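4. The open day at Nidwood

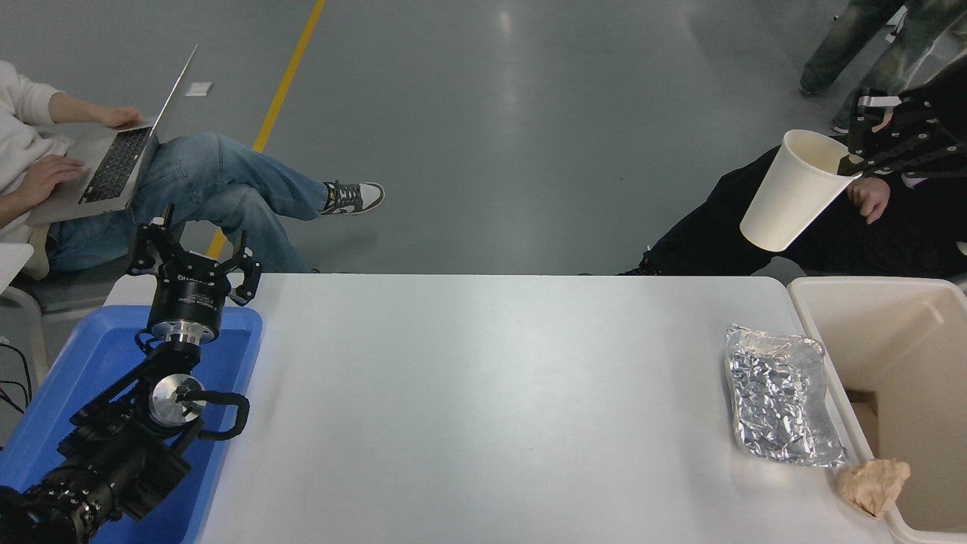

We'd promised the people at Vivunbridge that if they let us use their floor for the June trials, we'd open the doors once and let anyone in who wanted to come and look. That turned into the Nidwood open day, and I'm writing it up as a section of its own because it changed the study more than any of the bench sessions did. Section 3 covers the trials we planned. These are the ones we didn't.

The set-up was the Urnari pair from Section 3.2, two arms with black grippers at a white table, with a blue tray at the left arm and a beige bin just past the right-hand end. We left the control settings exactly as they'd been the week before. I was tempted to slow everything down for visitors (I still think the default closing speed looks a bit fierce if you've never stood next to it), but then we couldn't have compared the numbers with anything.

Figure 1. Work at the table during the open day. The left gripper is open over the tray side; the right one holds a paper cup by the rim, with the cup tipped on its side. The foil package lies near the far right edge of the table and crumpled paper rests on the rim of the bin.

The task was tidying up. Cups, foil, scrunched paper, the sort of rubbish you'd have left over after lunch, all to be picked up and put in the bin. We chose it because visitors get it straight away. When we showed the Bustos peg task at an earlier demonstration, I spent most of my time explaining what a good result would even look like, and people drifted off to find the coffee. With a paper cup they had opinions before the arm had moved!

We ran 84 pick attempts over the day, in blocks of 15 minutes with a break between blocks so people could come up and ask things. Visitors were allowed to choose which item went next and where it sat on the table, and that was the one real departure from the protocol. I can't pretend their choices were random. Kids in particular went for the far edge every time, and one of them worked out very quickly that a cup lying on its side was much more interesting than one standing up.

Paper cups gave us the most to talk about. A grasp at the rim is easy to find but the wall is soft there, so the cup can swing once it's off the table — our planner treats it as rigid and has no idea this is going on. Foil was a different sort of bother. All those creases catch the light, and the depth estimate jumps around depending on where you look at it from. In the bench sessions we'd always folded our foil the same tidy way, and I hadn't noticed how much that was helping us until visitors started making their own.

We also handed out a short form asking people to guess, before each block, which item would give the arms the most trouble. Most picked the cup. I'd have said the foil, and I'd had 700 bench attempts to form a view, so make of that what you will. The guesses are set out by item in Appendix B, next to the logged outcomes.

There are 2 things I'd do differently. I'd record where each item was placed before the pick, which we only did by hand and not always legibly, and I'd keep the form to a single question. The second one, on whether the arms seemed "careful", got answers so varied in what people meant by the word that we've left it out of the analysis. Placement comes up again in Section 5, where we repeat the far-edge picks under bench conditions.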